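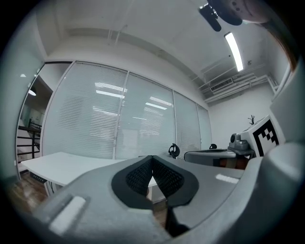 A white desk seen past the two black fingers of a hand-held gripper.

The Tustano Center for Jewish Texts will publish the first volume of a collection of rabbinic responsa from the Peixoto manuscripts in February, the center said in a statement to subscribers.

The volume contains 70 responsa, most of them dealing with marriage contracts, partnerships and the upkeep of communal property. It is the first of 3 planned volumes. The Hebrew text is printed in full, with notes at the foot of the page and an English summary before each responsum.

The Peixoto manuscripts take their name from the family that kept them until they were given to the center's library. They consist of bound notebooks and a smaller group of unbound leaves. Several of the notebooks were copied by more than one hand, and the order of the leaves has been a matter of disagreement among the scholars who have used them. The new edition follows the order of the notebooks and prints the unbound leaves in an appendix.

Only 19 of the responsa in the volume have been printed before, in journal articles that are now hard to find. The editors checked those texts again against the manuscripts and list their corrections at the back. Some of the changes are small, such as the spelling of a place name or the form of a date. Others affect the argument. In one responsum on the sale of a synagogue seat, a line missing from the earlier printing shows that the writer first allowed the sale and then limited it to members of the same congregation.

The introduction runs to two chapters. The first deals with the manuscripts themselves – the paper, the handwriting and the later owners' notes. The second looks at how the writers used earlier authorities. It argues that they relied heavily on the Shulchan Aruch in ritual questions but turned more often to local custom and older communal ordinances in cases involving money. The editors write that this split should not be pushed too far, as the surviving responsa may not be a fair sample of what was written.

Tesard Press is handling printing and distribution. Subscribers will receive copies first, and the book will then go on general sale. Libraries that ordered the full set in advance will be billed for each volume as it appears.

The center also plans a series of evening classes based on the book. They will be held in the reading room of the Jisura library, starting at 7:30 p.m., and will be taught in English. Each class will take up a single responsum, with source sheets in Hebrew and English. Places are limited to 25, and registration will open once the book has shipped. No prior experience with responsa is required, though participants should be able to follow a Hebrew text with help.

Work on the second volume is under way. It will cover Sabbath and festival law, along with a group of letters on the training of ritual slaughterers. The third volume will hold the remaining material and a full index – including an index of personal names, which readers of the earlier articles had asked for. No publication date has been set for either.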